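Clonmont Household Skills — Unit 12: Fabrics in the Bedroom
Handout, Mar 17, 2021

Welcome back! Cloth is a joy to work with once you notice how it falls. Big white pieces are my favourite, with all those loose folds and soft grey shadows. Find an edge first, then follow it with your fingers to a corner.

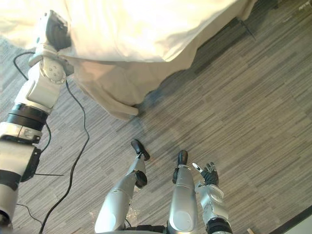
Corners come next. Hold one in each hand, step back and let the weight do the pulling. A sheet 90 cm wide is plenty for a first go.

Then feel the surface. Knits stretch, so lay them down gently and smooth outwards from the middle — never tug at the hem.
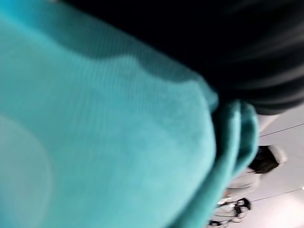
Fig. 2. Teal fabric with fine diagonal lines and a rolled edge.

Try the same with a jumper at home and see how far the edge curls!

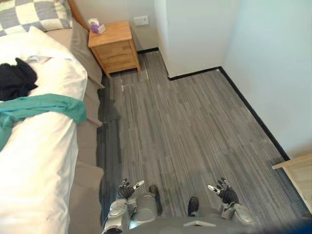 PRACTICAL TASK

Start with the clothes and loose cloths on top of the bed, then the pillows, then the duvet. Shake the duvet out from the foot end (lovely noise) and leave the bottom sheet until last. Allow 13 minutes. Bring your Abeysekara workbook, open at page 105.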